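Hitilau Title Lettering Project
Progress report to the Curnemville Screen Heritage Fund, second quarter

The grant pays for us to catalogue the lettering on Australian film posters and opening titles, and to redraw one lost alphabet as a working font. The catalogue is on track. I am less sure about the font.

Catalogue. We now have 934 titles entered, against a target of 2,900. Nearly a third of those came from the Qureshi donation, which arrived sorted by colour and had to be re-sorted by year. Typeface names are given only where we could match the letters against a printed specimen. The old index lists names for plenty more, but I don't trust it. It calls almost every serif on a romance poster by the same name, and in 50 spot checks it was wrong more often than right.

Font. Stonitz, our digitising contractor, has delivered capitals and numerals. The capitals are good. The lower case was promised for September and we have seen three letters of it, one of them a g that belongs to another alphabet altogether. They say the rest is close. I have asked for the drawings before we pay the next instalment – please treat the date in the original plan as doubtful.

Public program. The Friday lettering sessions ran as planned. The fund asked us to report attendance as a measure of community interest. We have done so in the attached table, but a full room on a rainy afternoon tells you very little about who cares for title design.

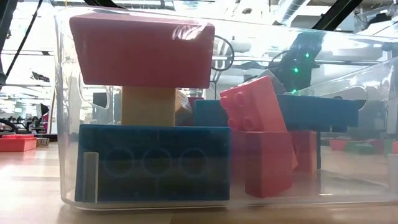 Oversized toy building blocks in their clear bin.

Budget. Spending is under forecast, entirely due to the withheld instalment. Scanning costs went over and will do so again next quarter unless we drop the large-format sheets. I would sooner keep them and cut the printed booklet. We need a decision on that before the next batch goes out.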